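Jidmont Furniture Reuse Service Opens Desk Set Program for Students and Home Workers

Registration begins 20th October at the Solberg Street store

JIDMONT – The Jidmont Furniture Reuse Service today announced the opening of its Desk Set Program, under which residents of the Jidmont and Skerkent districts may apply for a complete set of small desk items at no charge. Registration opens on 20th October at the Service's store on Solberg Street. The first sets will be issued the same day, and the program will run until the end of January.

Each set consists of a working desk lamp, a pen cup with writing or coloring materials, and one book chosen by the recipient from the store's shelves. Applicants who also need a desk or a chair may ask for one on the same form, although larger furniture remains subject to the usual waiting list and must be collected by appointment.

The program follows a review of household requests received by the Service over the past year. The review covered 3613 requests and found that small items for study and home work were among those most often asked for and least often supplied. Donated lamps in particular had been held back in large numbers while awaiting an electrical check.

"We have long been able to give a family a table," said Þórarinn Vestergaard, Director of the Jidmont Furniture Reuse Service. "We were much slower to give them a light to put on it. The lamps were in our building, and they were waiting for a test and a label. That delay has now been dealt with."

Under the new arrangements, every lamp is inspected on receipt by staff of Zomine Electrical, a Skerkent repair firm that has agreed to provide the service for the length of the program. Cords, plugs, switches and shades are examined, and any lamp that does not pass is set aside for parts. Lamps that pass are labeled with the date of inspection and are supplied with a bulb.

Josefina Navarrete, Head of Household Services, said that the sets had been kept simple on purpose. "Many of our applicants share a kitchen table with the rest of the household," she said. "They asked for things that can be put out in the evening and cleared away again before breakfast. A lamp with a steady base and a cup that keeps the pens in one place will do that."

Applications may be made in person or by mail. Applicants should bring one document showing a current address in either district. Proof of income is not required. Households with more than one student may receive a separate set for each, up to a limit of 5 sets. Schools may apply on behalf of students, provided that a parent or guardian has signed the form. The Service will reply to mailed applications within 10 working days.

The Service is also asking residents and businesses to donate suitable items. Desk lamps of any color or style will be accepted if the cord is whole and the plug is attached. Floor lamps, clip-on lamps and lamps with cracked shades cannot be taken. Pens and markers should be tested before they are donated. Books should be clean, dry and complete, and may be hardcover or paperback. Reference works more than 7 years old will be passed to the Skerkent book sale.

Donations are received at the rear entrance on Solberg Street during store hours. Corina Marinescu, Donations Manager, asked that lamps be brought in separately from other goods so that they can be sent directly for inspection. Businesses wishing to donate in quantity are requested to write to Fermín Tapia, who will arrange a collection.

Inquiries from the press should be addressed to Yamila Maldonado, Communications Office, Jidmont Furniture Reuse Service, Solberg Street, Jidmont.

Color and style vary from one Desk Set to the next, and recipients may exchange an item at the store if another is available. Lamps come in both desk and bedside heights. The type with a conical shade and a round base, as in the blue one, suits a shared table well, and a pale cup of colorful markers takes up little room next to a thick book. Sets may be viewed at the store before an application is made.
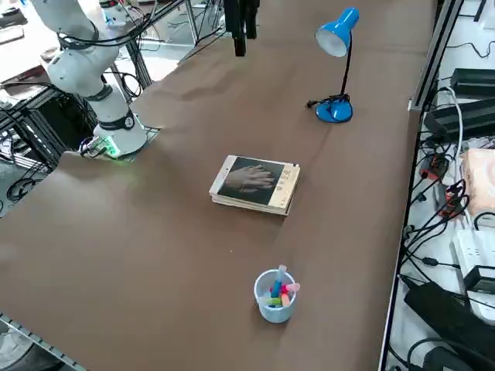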